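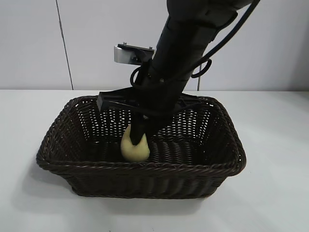
Words by Nandini Nambiar | Home & Storage | 505 shares | 12 comments

Meenakshi Kandasamy has a basket in every room of her house in Foltmont, and on the morning I visited she had three more lined up in the hall, waiting for a job. "I never buy one for a purpose," she said. "I buy it if I like the rim, and the purpose shows up within the week!"

The rim is the first thing she looks at. On the dark brown one she keeps coming back to, it's a thick twist that runs along the top like a rope, and she loves it (so do I, after an hour in her kitchen). "Run your thumb along it. If it snags, put it back on the shelf. A good twist feels the same all the way along, even at the corners, and corners are where a lazy basket gives itself away."

She started out selling linens at Fasow, a small shop near the train station, and was moved over to baskets when someone went on leave. That was supposed to last a month. By the time she left she had handled, by the shop's own stock book, 3884 of them, and she can still tell you which ones came back. "Handles, mostly. People pick up a full basket by one handle and then they're surprised."

I asked what she keeps in the brown one, with its sloping sides and all those little gaps in the weave. Potatoes, she said right away. Onions too, but never together -- onions go in a basket on the other side of the room.

"An open weave is wonderful for potatoes because the air gets in," she said. "But so does the light, and potatoes hate light. So it lives in the pantry with the door shut, and it only comes out on the table while I'm cooking. In a bright kitchen you'd want a cloth over the top. An old pillowcase is fine."

She checks through it every few days and takes out anything soft. She doesn't wash potatoes before they go in, and she doesn't fill the basket past the halfway mark, a rule she picked up from her aunt and has never questioned.

What about synthetic weave? I had expected her to be sniffy about it, and she was delighted by the question. "Oh, I like it! You can rinse it in the tub. Real willow I'd wipe with a damp rag and then worry about all day. I have both and I use the synthetic one twice as much." For dust in the gaps she uses a dry paintbrush, the two-inch kind from the hardware store, and works from the inside out.
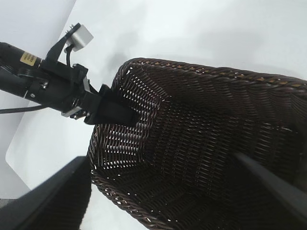 Erdal Duman disagrees about the paintbrush. He told me over the phone that bristles only push the crumbs deeper into the corners, where the weave changes direction, and that he turns every basket upside down over the sink and smacks the bottom with his open hand. He has done it that way for years in Tunstall and hasn't broken one yet.

Meenakshi laughed when I passed this on. "He's right about the corners," she said. "He's wrong about the smacking. Do it outside, at least."

Her own worst mistake was lining a basket with plastic to keep the dirt off the shelf. The potatoes sweated and she lost the whole lot. Now she uses a sheet of brown paper, folded once, and changes it when it looks tired. In November, when she buys in bulk, that can mean every week.

Before I left she made me choose one of the three from the hall. I took the smallest, and it has my lemons in it now -- though I did check the rim first.

Filed under: Baskets, Kitchen, Pantry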